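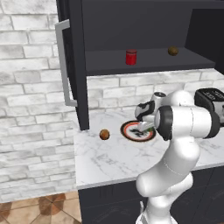
Gramia, November

Stone and Other Surfaces in the Kitchen
Notes for the third lecture, Room 261
Emiliano Zúñiga

In the last lecture we spoke of wood, and I promised to continue with stone. Please read these notes before you come, so we can use the time for the samples. The samples are from the Christodoulou yard and must go back to them in the same state, so no lemon on them, please. For lemon we have the broken pieces.

1. What the seller calls marble

In geology, marble is limestone that was changed by heat and pressure. It is made mostly of the mineral calcite, sometimes of dolomite. In the shop the word is used more freely. A dense limestone that takes a good polish can be sold as marble, and so can serpentine, which is usually green and is a different material. For the person who cooks, the important question is whether the stone contains calcite, and the name on the label does not always answer it.

There is also the printed kind. Porcelain slabs and laminates with gray veins are now so good that from two steps away I cannot tell them from the stone. Look at the edge. In real stone the vein continues from the top over the side and goes down through the thickness. In a printed slab the pattern is only on the face, or it is printed again on the side and the lines do not meet well.

2. Stain and etch

Students mix up these two words every year, and in the exam it costs them points.

A stain is something that went into the stone. Oil, coffee and red wine enter the pores and make a darker place. With patience it can often be pulled out with a poultice, which is a paste of an absorbent powder and a suitable liquid. You spread it on, cover it with plastic film, leave it for a day and then let it dry fully before you remove it. Sometimes it must be repeated.

An etch is a place where the surface itself was eaten. Acid dissolves calcite. Vinegar, lemon, tomato, wine and many bathroom cleaners will do it, and on a polished slab you see a dull mark, often in the shape of a ring from the bottom of a glass. Cleaning does not help, as there is nothing there to clean. The surface has to be polished again.

Red wine can do both at once. This was a question last year.

3. Polished or honed

A polished surface reflects the lamp. A honed surface is smooth but has little shine. Many shops finish a honed slab with a 400 grit abrasive, but the practice is different from one shop to another, so ask. An etch is formed on honed marble in the same way as on polished marble. It is only harder to see. On the other side, a honed surface can take in oil more easily.

My brother Patricio Zúñiga has fitted worktops for many years, and he recommends honed to every family with small children. I prefer polished for the pastry corner, where the dough comes off more easily, and we have never agreed on this.

4. What a sealer does

The usual sealer goes into the pores and slows down the entry of liquids. It gives you time to take a cloth. It does not protect from acid, because the calcite at the top is still open to the air.

To test if the slab needs sealing, put a little water on a clean dry place and wait 5 minutes. If the stone under the water became darker, it is absorbing. Test near the sink and also in a corner that is used little, the result can be different.

5. Granite, quartz, slate

Granite is made mainly of quartz and feldspar and resists kitchen acids well. Engineered quartz is crushed stone held with resin. It hardly absorbs, but the resin does not like a hot pan, so use a trivet. Slate differs very much from quarry to quarry. The Durkar sample is dense and stays clean, and the one marked Restutska gives a fine dust when you rub it with a thumb.

6. Daily care

Warm water with a few drops of neutral soap, a soft cloth, then a dry cloth. Neutral means a pH of 7. No vinegar on calcite, even diluted. No scouring powder. Plates with an unglazed foot ring should be lifted and not pushed, the ring can scratch marble.

For next time

Test one stone surface at home, or at a neighbor's with permission, using the water method from part 4. Write down the place, the finish if you know it, and what you saw after the five minutes. Half a page is enough. Bring it on paper, the printer in our building is again not working.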